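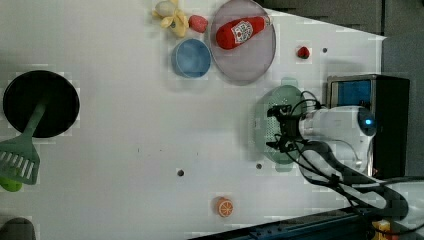

I had promised myself only an hour at the Brondow winter open day, and of course I was there until they started stacking the chairs. It was Saturday, December 13, 2025, bitterly cold, and the walk up from the Onville bus stop felt twice as long as it did in July.

The play kitchen table was what kept me. Toy food everywhere on a plain white top: a banana half out of its peel, strawberries, an orange slice, and a red ketchup bottle lying on a big clear plate as if it were the main course (I've had dinners like that!). I was rather taken with the green spatula and the black frying pan, having cooked with much the same pair for years.

Carla Masri showed our group around and was very patient with my questions. She told me the toy library lends to 700 families now, and that the kitchen sets go out more than anything else, puzzles included. Borrowing one costs nothing for the first 28 days.

Afterward there was tea and a lovely seeded cake, and I had a long chat with Ramesh Kandpal about wooden trains. I took the 45 bus home, very full.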